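2025-01-26. Sunday, rain, and I have decided the sitting room gets sorted today or never. Posting as I go so I can't sneak off.

Cup of tea first though. Obviously.

Rule one, from bitter experience: do the table before anything else. If I start with the side cabinet I'll find old letters in it and that's the afternoon gone (last September I read a whole boiler manual, cover to cover, on the floor).

Rule two: no "I'll just put this here for now". For now lasts till Easter in this house.

Timer's on, 45 minutes. Bin pulled up to the end of the table so I can't pretend it's too far to walk. 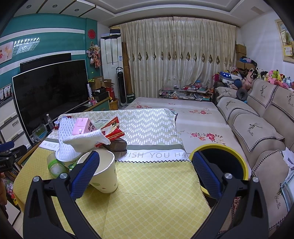 So paper cups go first, easy win. Drink cartons next, then snack packets, and anything with a lid gets checked before it goes anywhere near the bin. I learnt that one with a yoghurt drink and a pair of suede boots.

Foam netting, the stretchy sort that comes round fruit. Do you lot keep it? My mum keeps it. I've got a drawer of it and have used it precisely never. Going to be brave.

Wiremu Halliday has replied to say it's good for wrapping Christmas baubles. Wiremu, it is JANUARY, please don't give me reasons.

(Keeping one. For baubles.)

Anything knitted goes straight in the wash, I don't even look at it, if it's been under a snack it's laundry.

Runner next. I do love a runner over a tablecloth but my word they hold on to crumbs, the zigzag edging especially. Take it outside and shake it, don't do what I did and shake it over the carpet you've just hoovered. Mine's got a wish printed along it too so I feel a bit rude giving it a good whack on the back step, but there we are.

Pale yellow cloth underneath can stay on another week. Don't look at me like that.

Timer went. I wasn't finished. Another 3 minutes, then another 3, you know how it goes.

Telly wiped with a dry cloth, never a wet one, and don't press. The lamp with the little prisms I'm leaving for a day when I feel patient, each one wants doing by hand and then you notice the one you missed as soon as you sit down.

Red paper-cut is staying up for New Year on Wednesday, and the flowers under it as well. I'm only dusting round them, very gently, with a make-up brush! Works a treat.

Cardboard boxes still to do. They need flattening and I can't find the scissors, which I suspect are in one of the boxes.

Kettle's back on. Boxes after tea.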